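Tópico: Senan Madigan e a tal noiva misteriosa, alguém acredita nisto?

marta_femley
Oct 13, 2024
Pessoal, já viram a história do Senan Madigan? Parece que está noivo de uma moça que ninguém conhece, e as fãs andam em guerra nos comentários. Ele respondeu ontem com um "deixem-nos em paz" e fechou os comentários do perfil. Eu sou fã desde o primeiro disco e confesso que fiquei meio parva a olhar para o telemóvel!

quimbarreiro
Isso é promoção. Ele tem disco a sair em março, não tem? Todos os anos é a mesma coisa, aparece um romance uns meses antes e depois acaba por mensagem.

marta_femley
Desculpa lá, mas com a ex ele esteve 3 anos. Não foi romance de disco nenhum.

lurdinhas_t
Eu estive no concerto dele no Teatro Trumer (aquele antigo, de 1893, lindo por dentro) e ela estava lá, duas filas à minha frente. Não sabia quem era, claro, só percebi quando vi as fotos na revista. Veio sem seguranças, sem óculos escuros, cantou as músicas todas. Éramos umas 600 pessoas, aquilo é pequeno, e ninguém a incomodou.

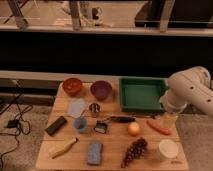

No fim ele dedicou a última canção "à pessoa que me aturou este verão" e metade da sala começou aos gritos. Eu também gritei, não vou mentir – e olhem que já tenho idade para ter juízo. Por isso, promoção ou não, a mim pareceu-me gente normal a namorar.

quimbarreiro
Dedicatória no fim do concerto, namorada na plateia, fotos na revista na semana a seguir. E dizes tu que não é combinado?

lurdinhas_t
Digo que não sei, e tu também não sabes. Eu ao menos estava lá :)

Fahmy_pt
A mim o que me choca é o que escreveram à rapariga. Foram ao perfil dela e deixaram mais de 2000 comentários, a maioria sobre o corpo e a roupa. Podem gostar muito do homem, mas isso é nojento.

marta_femley
Concordo a 100%. Eu fui lá deixar um coração e levei logo com três a chamarem-me traidora, imagina!

erkotach77
Vou ser do contra: quem vende entrevistas sobre a vida privada não pode depois pedir sossego. Ele abriu a porta da casa às revistas quando lhe deu jeito.

Fahmy_pt
Ele, sim. Ela não vendeu nada a ninguém.

erkotach77
Ok, nisso tens razão. Retiro a parte dela, mantenho a dele.

quimbarreiro
Em março falamos. Se ainda estiverem juntos quando sair o disco, pago um café à lurdinhas.

lurdinhas_t
Com pastel de nata, se faz favor.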